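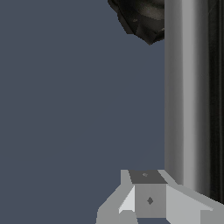 Arnine Matte is a water-based wall paint for living rooms, bedrooms, stairways and halls, made by Prastmont in a small range of cool and neutral colors. We developed it for people who like a quiet wall but do not want it to look dead or dusty. A muted color does most of its work next to something with a different surface. Put a flat slate blue-gray beside a smooth gray column, and the eye goes at once to the pale, almost silver band of light down the column, while the blue-gray stays calm and asks for nothing. It is the same with a stair rail, a floor lamp or the side of a refrigerator. If your room already has things that shine, a matte wall is usually the better partner for them.

4 min read
23 shares

What is in the range

Arnine Matte is sold in six colors. We are often asked to mix more, and so far we have said no. Each color was tested for a long time on plaster, on gypsum board and over old paint, and we prefer to offer a few that we know well. The names are simple: Slate, Harbor, Ash, Oat, Clay and Night. Slate is the one that is ordered most. Night is the most difficult to apply and we recommend it only if you have painted a dark wall before or have patience for an extra coat.

Please do not choose from a screen. Screens make Slate look more blue than it is, and Oat look more yellow. We send painted sample cards on request, and the card is made with real paint, not printed. Move the card to different walls of the room and look at it in the morning and again at 6 in the evening, with the lamps on. A wall opposite the window and a wall next to the window will look like two different paints.

Sizes and price

The small can covers 134 square feet in one coat on a primed, smooth wall. For most people this is one accent wall with some paint left for repairs. The large can is the one to buy for a full room, and it costs a little over 80 dollars before shipping. Both sizes have the same lid, which can be closed again tightly with a rubber hammer. Do not use a steel hammer, it bends the edge and then air comes in.

Rough plaster and brick drink much more paint than a smooth wall. Please calculate generously in this case. If you need a second can later, write to us with the batch code from the bottom of the first one and we will try to match it. When we can't match the batch, finish the wall you are on and start the new can in a corner.

Preparation

Wash the wall with warm water and a mild soap, and let it dry overnight. Kitchen walls need a stronger cleaner. Fill the holes, sand them flat and remove the dust with a damp cloth. Matte paint hides small waves in the wall quite well, but it does not hide the edge of a badly sanded repair, and in low light from the side such an edge becomes very clear.

New plaster must be fully dry. Use a primer on new plaster, on bare gypsum board and on any wall where the old paint is glossy. Arnine Matte sticks to old matte paint without primer if the old paint is healthy. To test this, press a strip of tape on the wall, pull it off fast and look at the back. If paint comes with it, there is more work to do first.

Application

Stir slowly with a flat stick, also along the bottom of the can. Do not shake, because shaking brings bubbles into the paint and they stay there for a long time. Cut in the edges with a brush and roll the wall while the edges are still wet. We recommend our Tiller roller, which has a medium nap and leaves a very fine texture. Another roller with a similar nap will also do the job. Foam rollers are not suitable.

Work from the window into the room. Load the roller well, spread the paint, and finish each part with light strokes from the top to the bottom, all in the same direction. If you see a thin place after it has started to dry, leave it alone. The second coat will cover it. Going back over half-dry paint is the most common reason for the shiny patches that customers write to us about.

Wait six hours between coats, longer in a cold or damp room. In February we always get letters from people who painted in an unheated room and found the wall still sticky the next day. The paint is not damaged by this, it only needs more time and some warm air.

Cleaning and repairs

Arnine Matte can be wiped with a soft damp cloth after it has hardened for a few weeks. Do not rub hard. A matte surface becomes polished by rubbing, and the polished spot can be more visible than the stain was. For a hallway with children or a dog, we would suggest the lower half of the wall in our satin paint, in the same color. The difference in shine looks intentional if the line between them is straight.

Keep a small jar of the leftover paint in a place without frost. Write the room and the color name on it. For repairs, use a small roller and not a brush, otherwise the texture will be different.

Where to see it

All colors are painted on large boards in the Szénási showroom, where you can carry them to the window and look at them next to your own fabric or tile. Sample cards are free there. The Tiller roller and spare sleeves are kept in stock, and the large cans can be collected if you order them one day before.

2 comments

Contact | Shipping and returns | Safety sheets
© Prastmont. All rights reserved.
Back to top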